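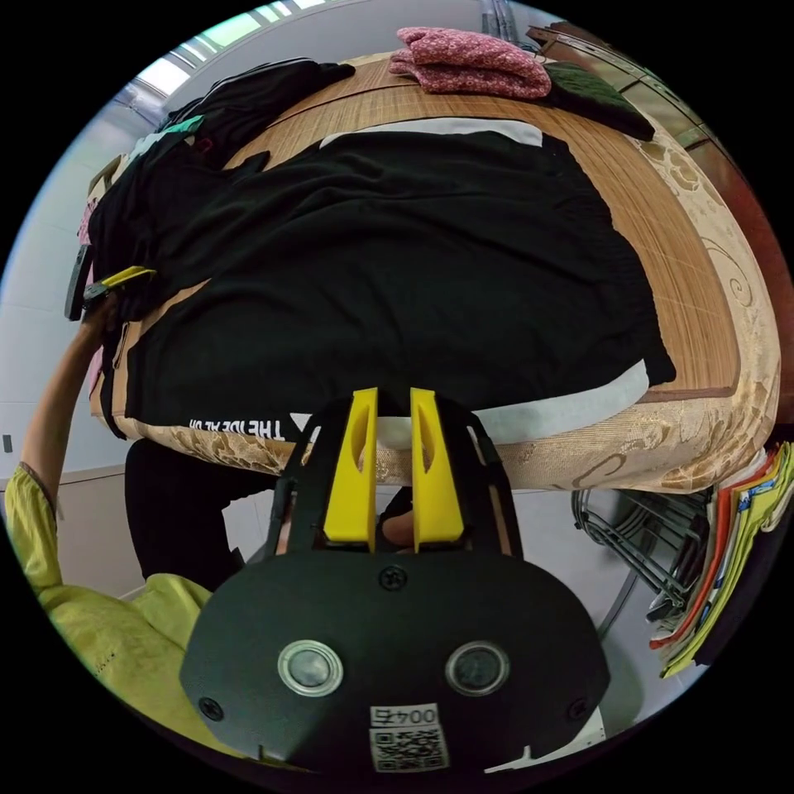 Clothing laid out on a bed, two grippers in use

Gitomport Working Group on Home Recording Practice
Minutes of the May meeting

Present: Nawal Sqalli (chair), Melaniia Pasichnyk, Souad Sqalli, Naima Slaoui
Apologies: Nouhaila Erraji (comments sent in writing)
The meeting opened at 9:30.

1. Minutes of the last meeting
Approved with one correction. Under item 4, "operator" should read "site lead" in both places.

2. Matters arising
Trudholm has returned its comments on draft 2 of the practice rules. Tam has not, and will be asked again. The Pluvatwood comments came in after the papers went out and were tabled on the day.

3. Rule 3: device labels
The draft says every hand-held gripper carries a number and a code, and that the number is entered in the session log before the first recording. Trudholm asked whether the number could be left out where the code scans. The group did not agree. A code that won't scan leaves the log with a blank, and blanks took up most of the last review. The review covered 2,393 recordings, all of them clothes handling.

The rule stands as written, with one addition: where two grippers are used together, left and right are logged separately and are not swapped within a session.

Souad Sqalli asked that "label" be defined. Agreed wording: "a printed sticker fixed to the body of the device, readable without taking the device apart."

4. Rule 5: people in view
Draft 2 allowed other members of the household to be in the room if they had been told that recording was going on. Pluvatwood's comment was that being told is not the same as agreeing. Nawal Sqalli proposed written consent from any adult who may come into view, including someone who is only sitting nearby and takes no part in the task. A face mask does not change this – a person wearing one is still a person in view.

There was some discussion about consent given at the start of the day and whether it still holds after a break.

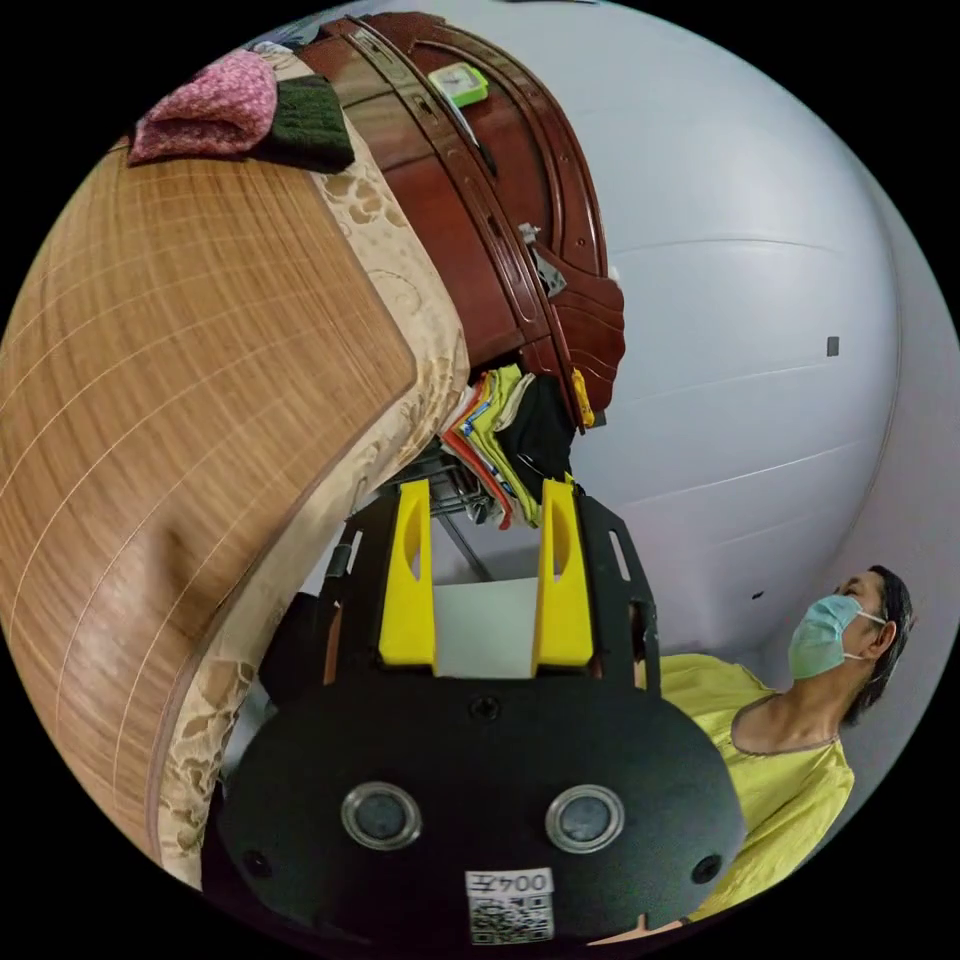
Melaniia Pasichnyk said that it should hold for the day and no longer, and that the form ought to say so in the first line. She was against asking again after every break. People stop reading a form they are handed four times, and she would rather have one that gets read.

Agreed. Consent runs for the day of signing. Anyone may withdraw it by saying so, and the recordings they appear in are then set aside until the site lead has dealt with them.

5. Rule 7: the state of the room
This was the longest item. Tam's comments on draft 1 had asked for rooms to be cleared before work begins, with a plain surface and only the task items on it. The other partners were against. Clothes in a home are handled on beds and chairs, among other clothes, and a rule that asks for a bare table would shut out most of the homes on the list.

The group went through what a site lead should check and what should be left alone. Shoes, bags and household items on the floor may stay where they are if nobody will step on them. Cables and straps across the floor may not. Furniture is not to be moved by the operator alone. 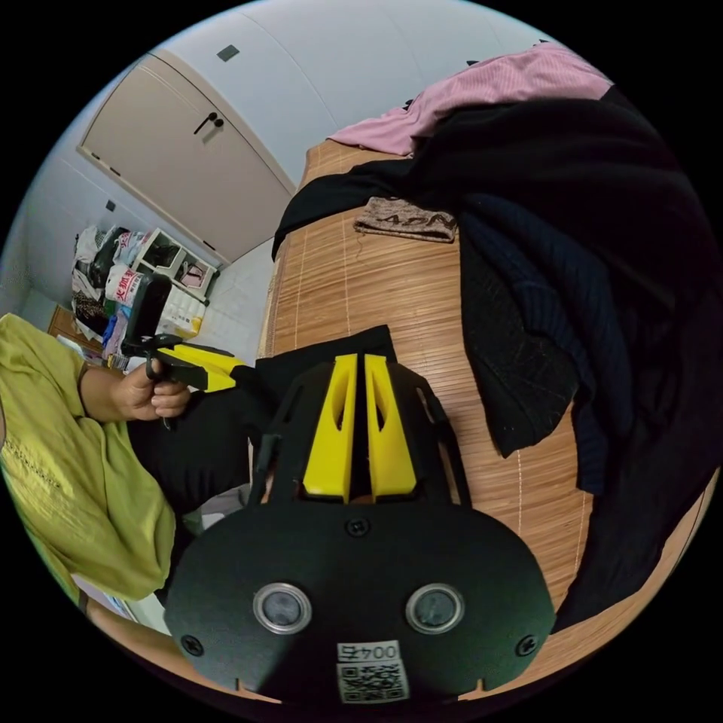

Papers with names or addresses, medicines and bank cards are to be put out of view by the household before the operator comes in. The operator does not handle them. Printed packaging and lettering on clothes are fine and need no action.

On seating, the draft said operators must stand. This is dropped. An operator may sit or stand, but should not twist to reach across the bed with an arm fully out. Souad Sqalli will redraft the paragraph and add a line on changing position.

6. Rule 8: piles and draped items
The draft uses "pile" for anything that isn't folded. Nouhaila Erraji's written comment was that this mixes two cases – clothes heaped on a flat surface, and clothes hanging over furniture. Pulling on the second kind can bring the rest down, or shift a light chair. She suggested a separate line telling operators to take draped items from the top and to stop if the furniture moves.
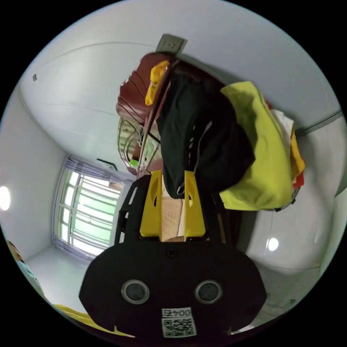 Naima Slaoui asked who decides that the furniture has moved enough to stop, and said the wording would be read differently at each site. She preferred "if the furniture moves at all, let go."

Adopted in that form. Nawal Sqalli noted that the same line will be needed in the training sheet.

7. Actions
Nawal Sqalli: write to Tam for comments on draft 2; update the training sheet.
Melaniia Pasichnyk: one-page consent form, new first line.
Souad Sqalli: Rule 7, seating paragraph; definition of "label" into Rule 3.
Naima Slaoui: send draft 3 to all partners by Monday.

8. Any other business
None. The meeting closed at 11:15.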